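**Trodura 3.0 plans the whole tidy-up before it picks up a sock**

15th January – Zandonon has released Trodura 3.0, the planning software it builds for two-handed gripper work in ordinary homes. Earlier versions chose the nearest object, grasped it and then had a think. This one works out an order first, so a box is less likely to be filled with tissue paper before the toys have had a look in.

The new planner was tuned on 3000 recorded packing and tidying runs across 185 homes, none of them tidied in advance. It replaces 353 hand-written rules, one of which concerned only slippers and will be missed by its author.

Soft goods get the most attention. Kobori, the perception module, now marks plush, bedding and thin plastic as things that will change shape when touched, and passes that doubt on to the planner. Zomgate, the replay tool, lets engineers step through a run and see which choice the software nearly made.

"We had a very good planner for tables with three cubes on them," said Stanisława Kołodziej, head of planning at Zandonon. "Our users kept sending us beds."

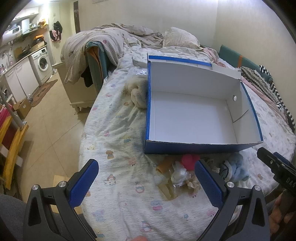
Existing licence holders can upgrade from today at no charge. Trial access is open to 100 new teams until the end of January, and old Trodura 2 project files will open in the new version – slowly, the first time.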